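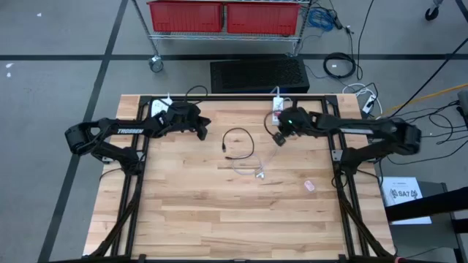 Borness 7 Two-Arm Bench Cell

Bench cell for handling loose cables and small parts. Two arms face each other across a wood top, each with a two-finger gripper. Order code 623.

Rated for picking and sorting. Coiling a cable is supported with an operator present. Plugging in a connector is not rated; success varies too much with cable stiffness. Household use is not supported.

Last updated: June
Print | E-mail

Related items
Flirnier cable tray
Negash bench top
Risisside gripper pads, pack of 200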